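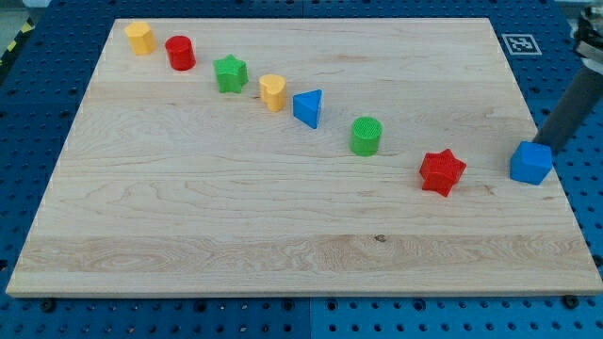
Swapped the Fanau gripper for the Flimo this month and reran the block-sorting job: 459 picks, same arm, same Wondeo controller, speed held at 200 mm/s.

The Flimo dropped 17. Most were stars, where the flat pads only meet the points and the part twists as it lifts. Cylinders and the cube gave no trouble. The Fanau has softer pads and coped better with stars, but its jaws close slowly and the cycle time suffers.

Camera calibration is unchanged — one marker by the board. Next job is to cut rubber pads for the Flimo and repeat the run.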